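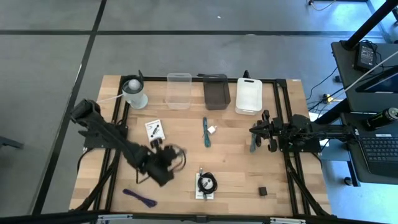 Mwajuma Masanja replied to the first draft of this card by saying that a pile of advice doesn't turn into evidence when you put it in a spreadsheet, and that anyone opening the file should be told so before they are told anything else. So they have been. The advice in question is about oiling and looking after wooden worktops and tabletops, and most of it is repeated by people who have never checked it.

Tikitz: collected claims about the care of wooden worktops

What is in it

1000 rows, one claim to a row, taken from 97 sources. A claim is one thing that somebody says you should do, should avoid, or can expect. "Oil every month for the first year" is a claim. "Wood is a living material" is not, whatever it may mean, and I left those out even though they would have doubled the file.

The sources are tin labels, fitting leaflets, joiners' handouts, shop web pages, forum threads and a few household manuals from charity shops. They are in English and mostly from Britain and Ireland. A leaflet that plainly copies another leaflet word for word counts as its own source, with a note in the copied_from column. I did think about dropping the copies. I kept them in the end, as the copying seems to me the most interesting thing in the file.

Files

claims.csv — the main table
sources.csv — one line for each source, with type and year where known
clashes.csv — pairs of claims that can't both be right
notes.txt — my working notes, lightly tidied, grumpy in places

Columns in claims.csv

claim_id: a number. Gaps in the run are rows I merged and have no meaning.
source_id: matches sources.csv.
text: the claim as written, spelling mistakes and all.
plain: the same claim in my words. This is a judgement, so check it against text before you rely on it.
topic: oiling, cleaning, sanding, heat, water, stains, joints, or other.
wood: whatever the source names. Usually blank. A surprising number of leaflets hand out exact timings without asking whether the top is oak, beech or something else.
interval: how often, where the source gives one.
reason_given: yes or no. Whether the source says why.
test_given: yes or no. Whether the source describes any test at all, however poor.
copied_from: a source_id or blank.
confidence: mine, from low to high, on whether I have read the claim correctly. It does not say whether the claim is true. Two people have already misread this, so please don't be the third.

What I would and wouldn't use it for

It is fair material for looking at how household advice spreads, how wording drifts as it gets copied, and how firmly people speak when they have no reason to. Teachers might get a lesson out of clashes.csv.

I would not use it to decide what to put on your kitchen worktop. I know people will. If you sort by how often a claim turns up, you'll find out which claim turns up most often, and that's all you'll find out. There is no column for whether advice works, and there won't be one until somebody does the work of finding out.

Please also don't train a chatty home-advice service on it and then tell customers the answers are "based on data". One firm has asked. I said no and the licence says no.

How it was collected

I typed up the paper sources myself over two winters. Atieno Mollel did the forum threads and a share of the shop pages, and we swapped a batch to see whether we would split the same page into the same claims. We often didn't. She splits finely: "wipe with a damp cloth, then dry" is two claims for her and one for me. We settled on her way for cleaning and mine for everything else, which is a poor rule but at least it is written down now.

No usernames were kept. Forum text was shortened where it gave away where somebody lived. If you find something of yours in the file and would like it gone, open an issue and it will go.

Known problems

Dates are bad. Over 200 rows come from sources with no year on them, and I have not guessed. Web pages carry the year they were saved, so a page written long before will look newer than it is.

Trade sources are heavy. Anyone who sells oil has a reason to say you need more of it. The Cleder leaflets give the shortest interval between coats anywhere in the file, and Cleder sells the oil. That may be chance and their advice may be perfectly sound. I'd still want to see the trial, and the leaflet doesn't mention one.

The Grukik pages changed while we were working. The version saved in February says to avoid soap altogether, and the later one says a little soap is fine. Both are in, under separate source_ids, and clashes.csv lists them as a pair. I wrote to ask what had changed their minds and have had no answer.

The topic "other" is a dustbin. It has things about lemon juice in it, and cat hair, and a long claim about moonlight that I am fairly sure was a joke. I coded it anyway.

The column test_given says yes for just 32 rows. Before anyone gets excited, most of those tests are of the kind "we left a ring of red wine overnight and it came out". One wine ring on one board tells you about that ring. There's hardly ever a second board left alone for comparison, and I found no source which said how the untreated one did.

Linseed and "Danish oil" are used loosely by nearly everybody. One tin's Danish oil is not the next tin's, so claims that look like they disagree may just be about different stuff. I've marked those in clashes.csv with a question mark and would be glad of help from anybody who knows what goes in the tins.

Questions that keep coming up

Why no star rating for the sources? I don't know which ones are right, and neither does anyone who would be doing the rating.

Is mineral oil better than hard wax oil? The file can't tell you. It can tell you that the people who say so tend to say so very firmly.

Could you add stone and laminate? No. Somebody else is welcome to.

Why is the plain column so flat? It's meant to be. An early version kept phrases like "feeds the wood", and then readers took it that I believed wood eats.

Changes

The current version was put up on Wednesday, March 20, 2024. It fixes the swapped source_ids in the joiners' handouts, adds the copied_from column and takes out a set of claims about chopping boards that had crept in. Chopping boards get washed far more often than worktops do and I don't think the two belong in one table. Mwajuma disagrees — her argument is in notes.txt, next to mine.

Older versions are kept in the archive folder. The very first has the sanding rows coded wrongly all the way through, so leave it alone unless you want to see how that happened.

Licence and thanks

Free to use and share for study and teaching, with a mention of the name Tikitz and the version. Selling it, or building a paid product on it, needs a yes from me in writing. The text of the leaflets still belongs to whoever wrote them, so keep quotations short.

Corrections go in the issue list. Please give the claim_id and say where you saw the original wording. "Everyone knows this is wrong" has come in several times and I close those.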